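Home | Notebook | Methods | Stores | Contact

Bench notebook - glue joint creep, second go at the Zallex claim

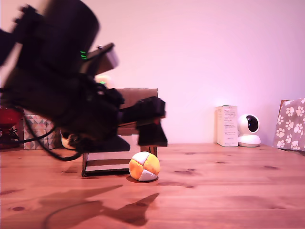 October 9, 2026

Where this is up to

Picked the shelf-bracket joints back up this morning. The claim we are supposed to be checking is the one on the Zallex data sheet, that their one-part wood adhesive "does not creep under sustained load at room temperature". I have never met a wood glue that didn't creep at least a bit if you hung enough off it for long enough, so I started out doubtful and I am still doubtful, though for different reasons than last time.

The first go was no good and I would ask people to stop quoting it. We had the lap joints hanging off the steel rack by the window, the afternoon sun came straight onto them, and we then compared them to Thaler joints that had been sitting in the shade. The Zallex looked terrible. Of course it did. Any glue in that spot would have.

Setup this time

All joints are Tasmanian oak, same board, planed the same morning. Overlap is 35 mm on every one. I cut more blanks than I needed and threw out anything with wild grain near the lap. Clamped overnight, then left alone on the shelf for a week before loading.

Three glues: Zallex, Thaler (the yellow one, not the waterproof one), and the house-brand PVA from the Ukier tub, which is what we grab when it isn't going to matter.

Each joint carries a hanging weight on a hook. Slip is read off a scribed line across the lap with the travelling microscope. I did all the readings myself so that at least the same bad habits apply to every joint.

Room held between 20 and 22 degrees going by the wall logger. I don't fully trust the wall logger. Put a second thermometer next to the rack and it agreed, so fine.

Readings so far

Zallex, light load: no movement I would put my name to.
Zallex, heavy load: 130 microns on the worst joint, the rest well under that.
Thaler, light load: nothing.
Thaler, heavy load: small, and all the joints close together.
Ukier PVA, light load: visible slip on two.
Ukier PVA, heavy load: worst was 283 microns and still going when I last looked.

The PVA result is what everybody expects of PVA and I have no quarrel with it. The Zallex figure is more interesting. It is not "does not creep". It is also nowhere near the disaster we wrote up last time.

Things that bother me

1. The spread in the Zallex group. One joint is doing most of the moving. I took it for a thin glue line, but the squeeze-out looked the same as its neighbours before I scraped it. Might be a starved patch in the middle. Won't know until I split it, and I don't want to split it yet.

2. The scribed line. On oak it is fuzzy under the microscope and I can talk myself into a fair bit either way. I read one joint five times with my notes covered up and the answers wandered by some 35 microns. That takes a big bite out of the Zallex number, and it makes the Thaler numbers close to meaningless except as "not much".

3. The data sheet itself. It says "room temperature" and gives no figure, and "sustained" and gives no time. You could hang a coat off a joint for an afternoon and call that sustained. I wrote to ask what test was behind the wording and got back the same data sheet with a nicer cover.

4. Hook wobble. When the big door goes, the weights swing. Doesn't seem to do anything, but I have taped a note to the door all the same.

On the Plideo spreadsheet

Somebody put the early numbers into the Plideo template and it has fitted a curve and told us the Zallex joint will slip a full millimetre after 800 days. I would ignore this. It is a line drawn through a handful of points, most of them inside my reading error. The template will draw you a curve through anything. Please don't paste that chart into the report.

To do

Sand the lap edges and re-scribe with a knife, then fill the line with pencil. Tried it on an offcut and it reads much cleaner.

Make up a dummy joint, one solid piece shaped to match, and hang it alongside. If that "slips" too, then the problem is me or the microscope.

Get a second pair of eyes to read the whole rack blind.

Leave the weights on. Somebody unhooked two in the last run to borrow the hooks. There are spare hooks in the blue drawer.

Next reading at the end of October. Until then my answer to anyone who asks is that Zallex is a decent glue with a silly sentence on its data sheet, and that even this much rests on one joint I don't trust.

Recent entries

- Glue joint creep, first go (withdrawn, see note)
- Does waxing the saw table do anything
- Moisture meter against oven-dry, three species
- Sharpening angles on the block plane
- Thaler waterproof: open time in a warm shed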